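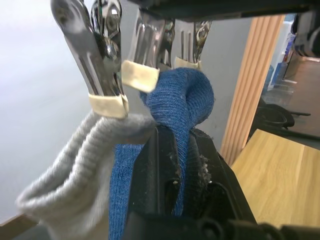
Evaluation unit, sock station, Rillport.

The Pirninell laundry module was leased for 25 days. The contract with Brandora defined a success as one sock removed from one clip without loss of the sock. The tester logged each attempt by number and wrote nothing in the remarks column until attempt 106.

"Paused before closing," the entry read. "No fault code."

Support at Brandora answered in one line: pauses under two seconds were within tolerance. The tester measured the next one at four.

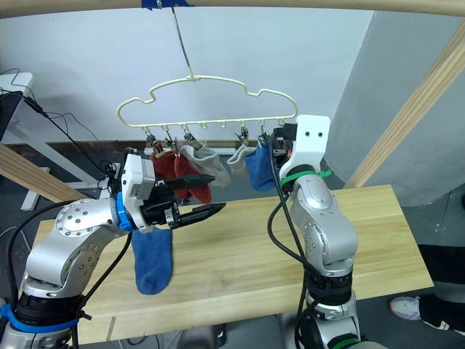 By February the log stood at 1000 attempts, and the pauses had sorted themselves. Red socks, none. Gray, now and then. Blue, every time — and only when someone was standing near the table.

The tester moved back to the doorway and ran the blue again. Cycle time was nominal. She stepped forward and the arm waited.

The review form had a field for speed, a field for grip, and a field for noise. She filled in all three and recommended purchase. Under "Other" she typed a sentence, deleted it, and started attempt 1001 from her usual place by the table.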